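Illine Dry Foam Upholstery Cleaner, 11 oz

Home > Fabric Care > Upholstery > Foams

Item: Illine Dry Foam
Size: 11 oz can, sold singly or in a case of 3
Ships from: Kuipers warehouse
Page updated: Dec 11, 2025

Overview

Illine Dry Foam is a low-moisture cleaner for fabric sofas, chairs, benches and headboards. It goes on as a thick foam that sits on top of the weave. You work it in with a brush, let it dry and vacuum up what is left. It is meant for general soil, body oil on armrests, drink spills and the gray film that builds up on seats over a year or two of use.

It is not a spot remover for ink, nail polish, paint or candle wax. For those, see the Mevier solvent range or call an upholstery cleaner. It should not be used on leather, suede, silk, velvet or anything with a care tag that reads S or X.

One can covers 31 square feet at the normal rate. In practice that is the seat and arms of a three-seat sofa with some left over. Heavy soil uses more, and so do deep button tufts, where the foam collects in the folds.

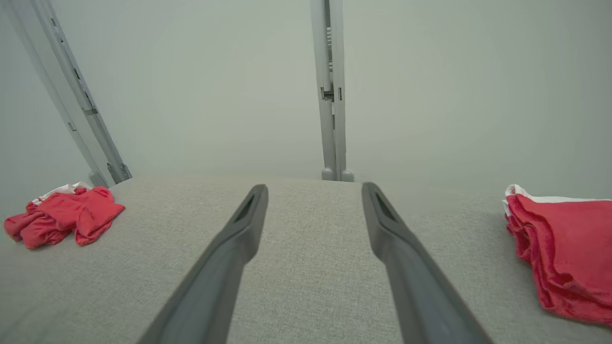 Sixten Hellström wrote to us asking if the foam could be used on cushions that don't come off the frame, and said he had stayed away from liquid cleaners after one soaked through to the padding and took four days to dry. He wanted to know how wet the foam would get things underneath.

On fixed cushions, use a thinner layer and do half the seat at a time. The foam carries much less water than a spray or a machine, and most of it stays in the face fabric. If the padding feels damp when you press down, you have used too much. Open a window, stand a fan in front of it and wait until it is dry all the way through before anyone sits there.

Which fabrics it works on

Care tag W: yes.
Care tag WS: yes, after a test spot.
Care tag S: no.
Care tag X: no, vacuum only.
No tag: test first, and leave it a full day before you decide.

The tag is usually under the seat cushion or stapled to the dust cover on the bottom. On older furniture it may be gone altogether. Removable covers often have a laundry tag inside the zipper as well, and the two don't always agree. Go by the stricter one.

Polyester, acrylic, nylon and olefin all clean up well. Cotton and linen blends are fine if they are colorfast, though linen can show a faint ring at the edge of the cleaned area. To avoid the ring, clean a whole panel from seam to seam. Wool blends need a light hand with the brush.
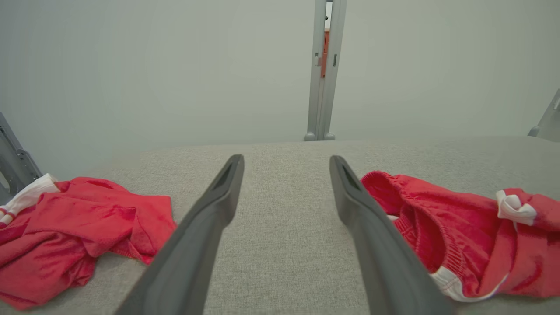 The brush matters about as much as the foam. We include a soft nylon one with the case of 3, and it is also sold on its own as the Skerneck hand brush. Mevier ran it for 2,000 strokes over a flat polyester weave before we agreed to stock it, and the pilling was no worse than on the piece they left alone. A textured cloth is harder to judge by eye. With a speckle of gray and off-white threads like the one in the photo, light soil blends into the pattern, and you may not see how dirty a seat is until you have cleaned the first panel and can compare it with the next. Work in daylight if you can. Brush in straight lines along the weave, then once across it, and don't scrub in circles.

How to use

1. Vacuum the whole piece, including under the cushions and along the seams. Grit left in the fabric turns to mud once the foam is on.

2. Test the foam somewhere hidden. Put on a coin-sized amount, brush it, let it dry and press a white cloth against it. If color comes off on the cloth, stop.

3. Shake the can well and hold it upright, a hand's width from the fabric. Lay down an even coat.

4. Brush right away. Don't let the foam stand for more than a minute before you start.

5. Wipe off the loose foam with a clean white cloth.

6. Let it dry. Allow two hours on a flat weave and overnight on anything thick.

7. Vacuum again with the upholstery head.

Second passes are fine, but wait until the first one is fully dry. Two thin coats do a better job than a heavy one.

Color transfer from clothes and throws

We get more mail on this than on any other kind of mark. Pale upholstery picks up dye from dark denim, bright throws, and new laundry that was put down on the seat for folding. Damp cloth does it fastest. Dry clothes that have been through the wash a few times are seldom a problem.

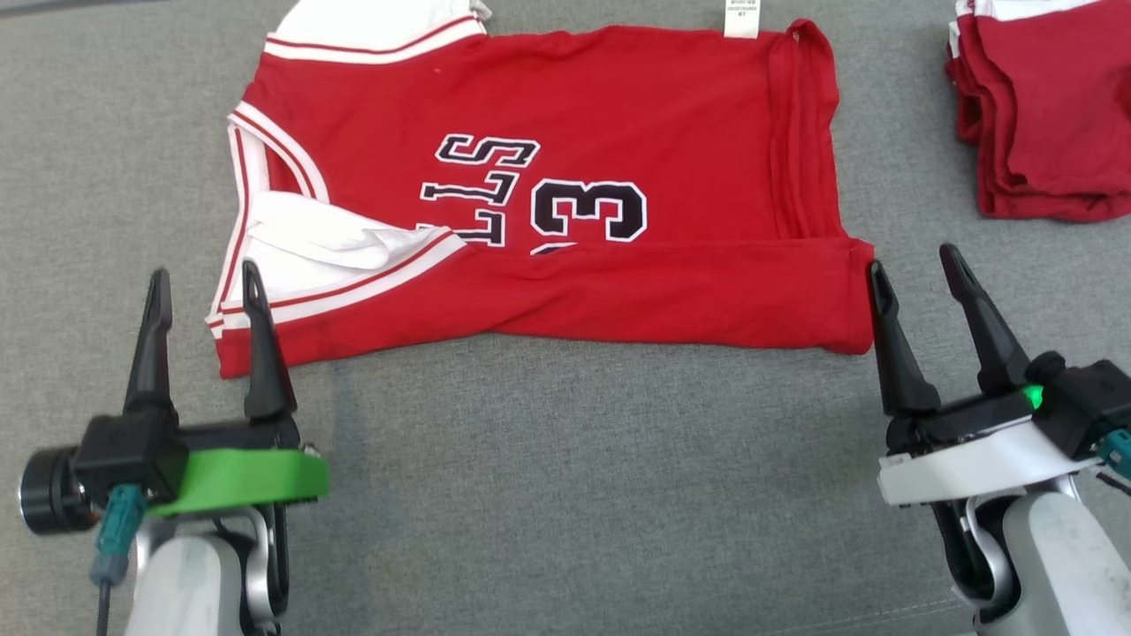 Fresh dye marks will often lift with one coat of foam and a lot of blotting. Change to a clean part of the cloth with every press, or the color goes straight back in. Old marks are another matter. After a few weeks the dye has bonded with the fiber and the foam will lighten it at best. Do not follow up with bleach - it can weaken the fabric and will turn some grays yellow.

If you have just cleaned a seat, keep clothes, newspapers and printed bags off it until the next day. The fabric may feel dry to the hand and still hold enough moisture to draw color.

Storage and shelf life

Keep the can between 40 and 100 degrees F. Do not leave it in a car. A can that has been frozen should be thrown out, as the foam comes out thin and runs. Unopened cans last three years. Once opened, use within one. If the nozzle clogs, pull it off and rinse it under hot water. Don't poke a pin into the can.

The can is under pressure and the contents irritate the eyes. Keep it away from children, flames and pilot lights.

What changed in May

The older can had a push-on cap with bristles molded into the top. The bristles were too stiff for loose weaves and we had complaints - fair ones - of fuzzing on seat fronts. From May on the can ships with a plain cap. The foam itself is the same. If you still have the old cap, use it on car mats.

Returns

Unused cans can be sent back by ground shipping only. Part-used cans can't be returned, but if the nozzle failed, send a photo of the code on the base and Kuipers will ship another.

Related items

Skerneck hand brush, soft
Skerneck hand brush, medium (carpet only)
Mevier solvent spotter
White cotton cloths, pack of six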